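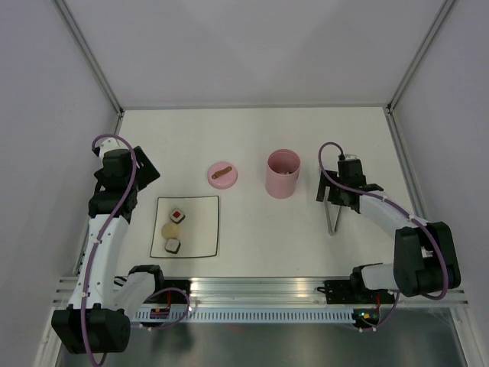
White worktop boxed in on three sides: corner trims and the strip along the back

Forum > Workshops and Utility Rooms > Wall Panels and Worktops

benchend_mo
I'm fitting plain panels round a white worktop, one across the back and one down each side, front left open. Pale grey, smooth finish, no pattern. The panels are Karko and the worktop is a white one from Antoniadis that I already had.

Two questions. Do I put the metal corner profiles in before the panels or after? And do I need a metal strip along the bottom of the back wall where it meets the top, or will a line of sealant do?

The top is 600 deep. The side walls run the full depth.

Hermenegildo Huerta
Profiles first if they are the two-channel kind, where the panel slides into a slot on each side. Fix the back panel, push the profile on to its end, then feed the side panel in. If yours are flat angle that sits on the face of the panels, they go on last.

Strip along the back: yes, I would. Sealant on its own against a white top looks fine for a few months and then goes grey where you wipe it.

tallow_lane
I'd leave the strip off. I've had one for years and the top edge collects dust. A 2 mm gap and a neat bead of white silicone is easier to keep clean. You can cut it out and redo it in an evening.

Hermenegildo Huerta
Depends on the strip. The square-edged ones hold dust. A thin one with a sloped top doesn't to any extent that has bothered me.

benchend_mo
They are the slot kind. So back, profile, side. Thanks.

The strip I was looking at is the Zolon one in grey aluminium. It matches the corners near enough.

Nazma Liyanage
Check the length before you order the Zolon. It comes in 250 cm only and the delivery charge on long lengths is steep. I collected mine.

Also do a dry run with all three panels before any adhesive comes out. My back wall was out of square and the left profile leaned. I had to plane a sliver off the side panel to get it to stand up straight.

pickfordsshed
What colour grey did you go for? I put up what was sold as light grey and in my room it has come out faintly lilac. It's worse next to a pure white top. Doesn't show at all on the sample.

benchend_mo
It's called Pale Grey 25 on the label. Now you say it, there is a bit of lavender in it, mostly in the afternoon. I don't mind it.

tallow_lane
That's the lamps as much as the panel. Cool white tubes do it. Try one warmer lamp before you blame the supplier.

pickfordsshed
Tried that. Still lilac, only a yellower lilac. Mine were Trisotport, so a different make, but I think a lot of these greys have a blue base.

Nazma Liyanage
Mine too. I took a sheet outside to look and it was plain grey out there, so tallow_lane has a point about the light. I still wouldn't buy from a sample that size again.

benchend_mo
Update. Back panel is up and both corner profiles are on. Side panels tomorrow.

One more thing. What do people do with the side edges of the worktop? The cut edge on the left is rough. I was thinking of a metal edge rail down each side, from the back corner to the front.

Hermenegildo Huerta
Rails are fine. Fit them before the side panels or you won't get a screwdriver in. Pre-drill, and countersink the holes or the heads will catch your cloth every time.

tallow_lane
Or iron-on edging, which costs next to nothing and has no screws.

Hermenegildo Huerta
Iron-on lifts at the front corners. I've replaced enough of it.

tallow_lane
Lifts if you don't press it down properly. Mine has been on since before I had the strip.

grommet77
Can I ask why have sides at all? I've got a back panel only and I can get at the worktop from three directions. With side walls everything has to come over the front edge. I took mine down after one winter.

benchend_mo
I want somewhere with a plain background where small parts don't roll off on to the floor. I only ever work from the front anyway.

grommet77
Fair enough. I'd still screw the sides on and not glue them, in case you change your mind.

Nazma Liyanage
Agree with grommet77 on that. Slot profiles let you pull the side panel forward and out if you leave the front edge unglued. I've done it once to run a socket behind.

benchend_mo
Sides are in, not glued, one screw low down at the front on each. Rails went on first. Left profile needed packing at the bottom with a bit of card. I've ordered the Zolon strip and will collect it.

What are people using to cut it? I've got a junior hacksaw and a mitre box.

Hermenegildo Huerta
That will do. Tape round the cut line, go slowly, and file the end flat afterwards. Cut it a shade long and take it back to fit.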